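Does anyone need a pencil case anymore?

I have been suspicious of pencil cases since September, when the school supply flyers started turning up and every one of them promised that a plastic box would make me an organized person. I am not an organized person. I own a mug full of pens at home, 2 of which write, and the mug has never let me down in any way I cared about.

Still, Rohani Hutapea kept telling me I was being stubborn, so I gave the hard case a fair try. I skipped the zip pouch from Plikon (a sock with a logo, as far as I'm concerned) and the roll-up thing Otness sells, and stuck to the flat white kind with a hinged lid.

My first complaint is the tray. It's shallow, so a fat marker eats up a lot of it, and once the marker is in you start making choices about everything else. My second complaint is the little compartments. Somebody decided what goes where, and that somebody didn't ask me.

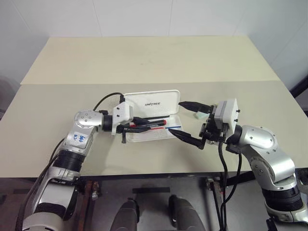
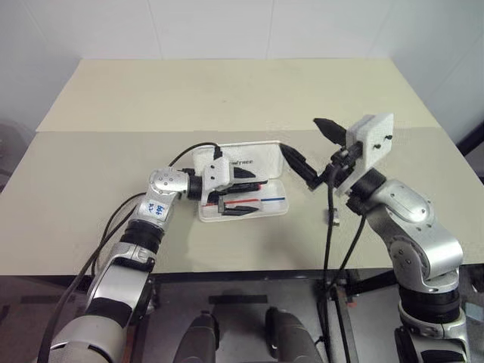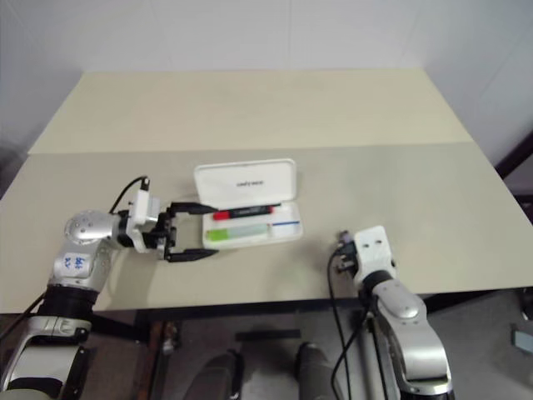
The white case with its lid up, a few things in the tray each time.

I'll admit the lid is better than I expected. Propped open at the back it stays out of the way, and with everything in one layer I don't have to dig. That part I liked - the mug can't do it.

But does it make you tidy? I doubt it. The Boltham catalog says a sorted case saves 100 minutes a month, and I'd love to know who stood there with a stopwatch. Put a marker, a pen and something green in a tray and you have a neat tray. The rest of my desk looked the same as before.

I'm keeping it for the bag, where the mug is obviously no use. The mug stays on the desk.

Comments (3)

penny_l: You put 2 working pens in a mug and call it a system?

Dorrit: I had the Tanasarn one and the hinge went in a month. Does yours snap shut or just sort of rest there?

gridpaper: Team mug. Some 800 pens in my house and I can never find one.

Recent posts
Label makers, and why I gave mine away
The drawer divider problem
Are expensive erasers any better?
Three notebooks I didn't finish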